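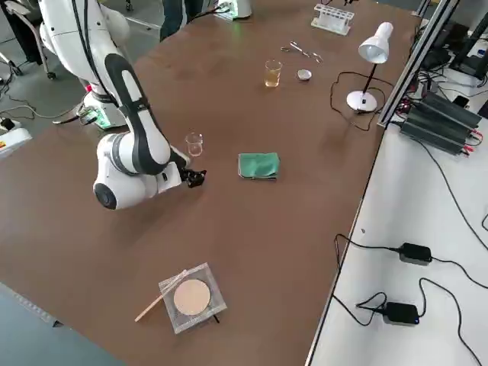 ## Wanted: people who will eat soup and be blunt about it

Drudora makes canned soup. We have a new lentil recipe, which our founder, Sebastian Matei, calls "finished." The rest of the staff would like a second opinion, and ideally 41 of them.

**What you'd do:** Come in twice in July, for two hours each time. You'll taste small bowls, fill in a form, and rinse with water between rounds. Please don't write "nice" on the form. We had a whole panel of "nice" last year and then shipped the mushroom.

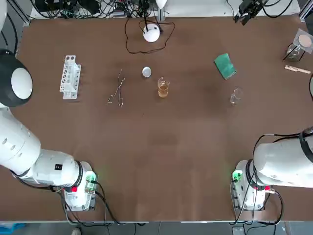 Both visits have to be completed to get paid, and the second one is the one with the celery.

**Who we want:**

- Adults who eat soup on purpose
- No allergies to celery, mustard or wheat
- Non-smokers, or smokers who can hold off for 3 hours beforehand
- No current or former employees of Gatti (they know why)

**What you get:** $200 after the second visit, plus a case of soup. You may decline the case. Several people have.

**To apply:** Write to Pendo Waweru at the Drudora front desk with your name, a daytime phone number, and the last soup you sent back or wished you had. Spelling doesn't count. Couples are welcome but will be seated apart.

Posted 5/17/26. Open until the chairs are full.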